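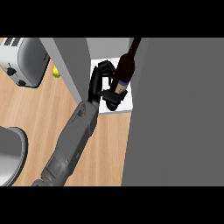
Kitchen Operator, Robot Line
Skudo Catering, Pedham
Full time, day shift

Skudo is adding robot arms to its prep kitchen, starting with picking up and placing bottles and other containers. New tasks are practiced in simulation before they reach the floor. We need an operator to work alongside the arms.

You will set out stock, watch the runs, stop an arm when a grip looks wrong, and write up faults for the software team. You will lift less than our prep cooks do now and spend more time at a screen. Cooking and tasting stay with the cooks.

Kitchen experience required. No programming needed. Training lasts 6 weeks at full pay. Current prep staff may apply and keep their seniority.

Send a resume to Sakda Somboon, Kitchen Manager. Quote job number 418.

Posted Wednesday, June 12, 2019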